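Feb 5, 2025
Cell 2, Zedine gripper – routine service

The finger screws were checked and the left finger re-seated. The cycle counter stood at 3,721.

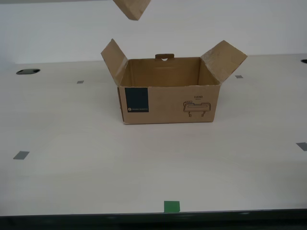 The table tape remains as laid in July and was not moved. B. Guerreiro is to wipe the surface before the next run.

The home position was then taught again.

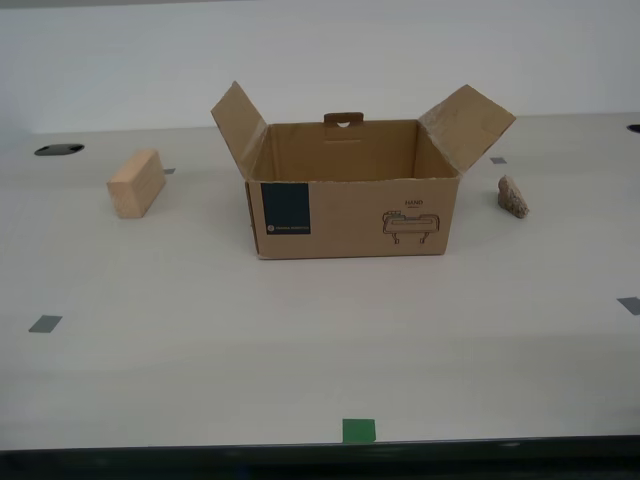

Pick heights are held separately for each object. The block to the left of the box and the rock to its right therefore keep their own entries – Z. Quintela has the list.

The next service falls due in 2,000 cycles.
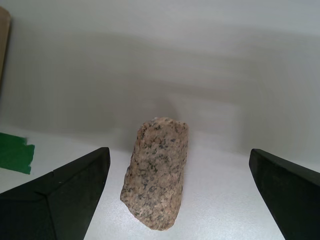
Fingers open, one on either side of the rock.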